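Donnie Laing
8 January 2021

Thread on paper shopping bags, the brown kraft kind with twisted handles. We packed 400 of them for the neighborhood grocery pickup in December and I promised Wenche I would write down how we do it before the next round.

1/ We buy the bags flat, in bundles. They come from Haveck, the packaging place on the way out of town. They used to come from Niven, but the Niven ones had flat handles that were glued on, and the glue let go in the cold.

2/ Bags that come back to us get used again if they're sound. Check the bottom first. Press on it with your palm from the inside. If the flap lifts at either end, it goes in the recycling.

3/ Then the handles. Tug each one separately, straight up. A handle that gives a little today will come off on somebody's front steps with a jar of pasta sauce in the bag.

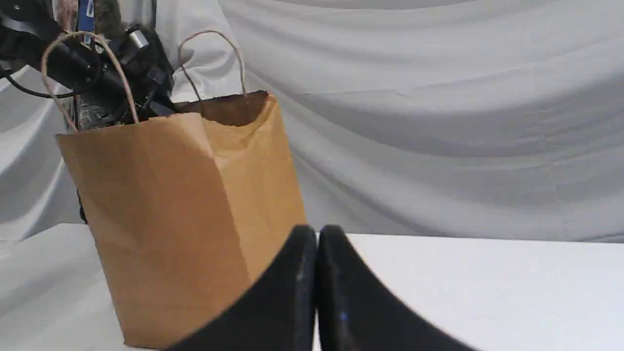

4/ Oi-ling asked how beat up a bag can be before we stop using it. My answer is pretty beat up. Wrinkles don't matter. A front with creases all over it and a fold down the middle, like the one in the photo, is no reason to throw a bag out, and neither is a wavy top edge. What I look for is a tear that has started down from the rim. If it's longer than my thumb I retire the bag.

5/ Stains are different. Grease means it's out. Coffee means it's out. Pencil or marker on the outside is fine, just cross out the old name so it doesn't go to the wrong family again. (Sorry, Pettigrews.)

6/ Opening a flat bag: hold one side of the rim, put your other hand all the way in and push the bottom down until it squares off. Please don't flap it in the air. It's loud and it only opens the top half.

7/ Set it on the table and let go. If it stands up without help it's ready. If it leans, run a finger down the side folds again.

8/ Both handles go to the outside before anything gets packed. If one falls in, it ends up under the rice and you have to unpack to find it.

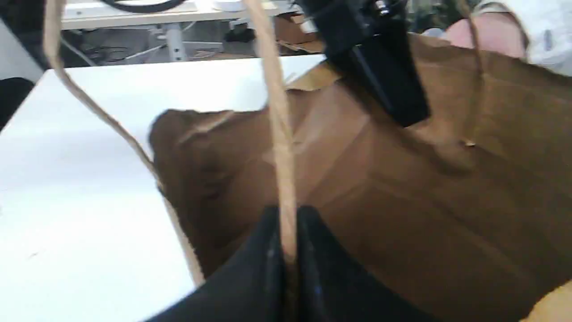

9/ Packing order for a standard bag: cans first, on their ends, against the walls. Then jars in the middle with something soft between them. We use the dish towels when we have them and folded newspaper when we don't.

10/ Rice and flour go flat on top of the cans. The 1000 gram bags of rice fit side by side. The 700 gram oats are taller, so stand them in a corner.

11/ Bread last. Eggs do not go in the bag. Eggs are handed over separately at the door. Yi-chun has a stack of them on the cart and a list of who gets them.

12/ Weight. I don't use a scale. Pick the bag up by both handles and hold it while you read the name off the list. If you want to put it down before you finish reading, move something to a second bag.

13/ Two bags for one family: write the name on both and "1 of 2" and "2 of 2" under it. Last month we had a second bag sitting by the door until closing with only "Chang" on it, and we had two families by that name that day.

14/ Frozen stuff gets its own bag, doubled. Put one paper bag inside the other and push the inner one down until the bottoms meet. Paper gets soft fast when it's damp, so those are packed at the last minute.

15/ Tables. One person packs on one table. We tried two people on one and the cans kept migrating.

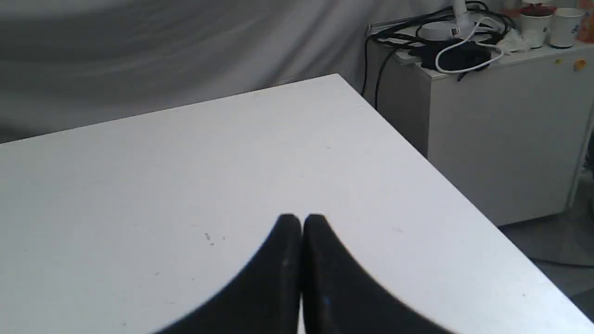 16/ Wipe down when you finish, corners too. Warm water with a drop of dish soap, then a dry cloth. Flour left on the surface sticks to the bottom of every bag after it.

17/ Folding returned bags for storage: handles up, push the sides in along the old creases, fold the bottom up against the front. They stack best if all the bottoms face the same way. Tobias puts a board on top of the stack overnight and they come out a lot flatter.

18/ Keep the stack off the floor. We lost a whole bundle to a leaking mop bucket in the fall.

19/ We have 193 good bags left, new and used together. That isn't enough for the next pickup, so if you have any at home with twisted handles, bring them by. Any store name is fine. Smaller than a regular grocery bag is too small.

20/ Someone asked about the plastic totes from Ostus. We looked at them. They're sturdy, but families would have to bring them back, and a lot of people come on the bus. Staying with paper for now.

21/ Wenche has the sign-up sheet for packing shifts. Message her or me. Mornings are full, late afternoon still has room.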